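Washing-up

Washing-up is the cleaning of plates, bowls, cups, cutlery and pans after a meal, usually by hand, in warm water, by whoever was slowest to leave the table. The word also covers the things waiting to be cleaned, so that a person may do the washing-up while the washing-up sits beside them. In North America the job is called doing the dishes, a phrase that leaves out the pans, as do many of the people who use it.
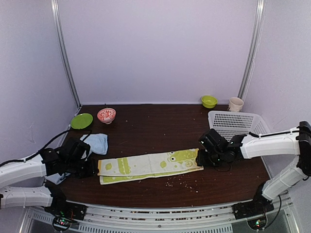

By the Vastodero Household Pages editors
Last revised in December

Order of work

Most household manuals agree on an order: glasses first, then cups, cutlery, plates and bowls, with greasy pans at the end. The idea is to keep the water clean for as long as possible. In shared houses the usual order is whatever is needed next, and the pans are left to soak. Soaking has a real use in loosening burnt food, though it is seldom needed for 6 days.

Rinsing is a matter of local feeling. Many British households lift plates straight from the suds to the rack, a habit that visitors tend to notice and mention. Others keep a second bowl of clean water, or run the tap and argue about the bill.

The bowl in the sink

The plastic washing-up bowl, placed inside a sink that is already bowl-shaped, puzzles people who did not grow up with one. Its defenders say that it saves water, protects china from hard surfaces and leaves a gap down which cold tea can be poured. A kitchenware catalogue issued by Okonkwo in 2000 listed 28 of them, 7 in shades of beige.

Drying

Dishes may be left to drain or dried with a cloth. Draining takes no effort and has a strong following. Cloth drying clears the worktop sooner, provided the cloth is clean — a point on which owners are often hopeful. Linen and cotton tea towels leave little fluff on glass. Terry cloth soaks up more water but is better kept for hands and spills.
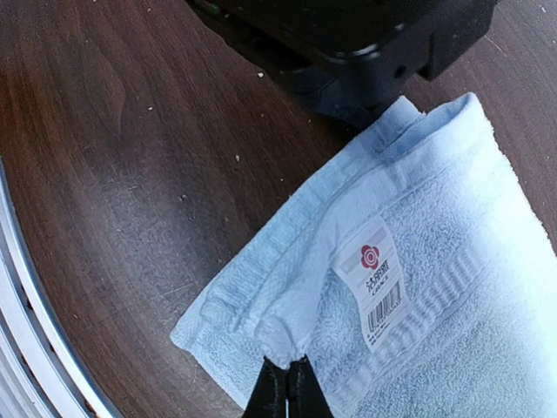 Light blue terry-cloth towel, folded, on a wooden tabletop.

In popular culture

The board game Zovia, made by the small firm Cikis, gives each player a stack of dirty plates and a set of excuses. The rules make no provision for washing anything, and play ends when the plates run out.

See also: Draining board; Dish brush; Tea towel; Rota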